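Walking practice: notes for the evening talk
27 April 2021

Get them standing before I say a word. Shoes off if they like. Two slow lengths of the hall, then sit.

Open with the question from last time: "Is walking meditation what you do to rest from the real thing?" I love this question because I believed it for years. At my first long retreat I treated the walking periods as recess. I stretched, I looked at birds, I planned letters. Then a nun at Drirach took my sleeve and walked beside me for an entire period, so slowly that I got angry, and then sad, and then (this took a while) interested. That was the day the sitting opened up too.

Basics, quickly, most of them know this:
Pick a path. Ten or fifteen steps is plenty. You aren't going anywhere, so don't choose a view.
Eyes down and soft, a little ahead of the feet.
Hands wherever they stop bothering you.
Feel the heel, the sole, the toes. Lift, move, place.
At the end of the path, stop. Really stop! Stand for a breath, turn, stand for a breath, go on.

Spend time on the turn. People rush it. The turn is where the mind slips out the door, and it's my favorite place to practice for that very reason. Show it twice, once badly.

Story of the Kater retreat, keep it short. We had 204 people signed up and a hall that held 200, so the walking went outdoors in February, in coats and scarves, up and down a frozen lane. I was sure it would be a disaster. It was wonderful. You could hear every boot.

Pause here. Drink some water. Ask who has tried it outside in the cold, and let them talk.
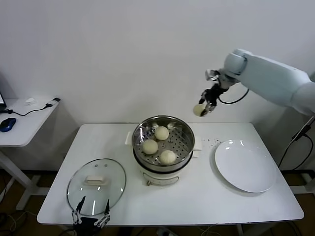

Teodor Nowicki wrote to me after the last talk that slow walking makes him wobble, and that he spends the whole period "trying not to fall over in front of everybody," so could he please just walk at a normal speed? Yes! Read his line out, he said I could. Speed is a tool. If you are sleepy, go faster. If you are wound up, start at an ordinary pace and let it drop by itself. Wobbling is also fine to notice: ankle, hip, a flash of embarrassment, then the floor again.

Counting steps: somebody will ask. It helps some people settle. I once got to 723 and was so proud of the number that I walked straight into a bench. Count one to 5 and begin again, then let the count go when you can.

Loving-kindness version, if there's time. One phrase for each length of the path. May I be well, going. May you be well, coming back. Sani's group does it in pairs on facing paths, and passing each other in the middle is surprisingly moving. Try it with the front two rows.

Last part, the ordinary day. Hallway at work, parking lot, the stretch from the bed to the kettle. Choose one and keep it for a week. Don't add a second one until the first is a habit.

Mention the Grulent weekend, sheet by the door.

Finish with ten minutes of walking, bell at the start and at the end. No talking over it, let them walk.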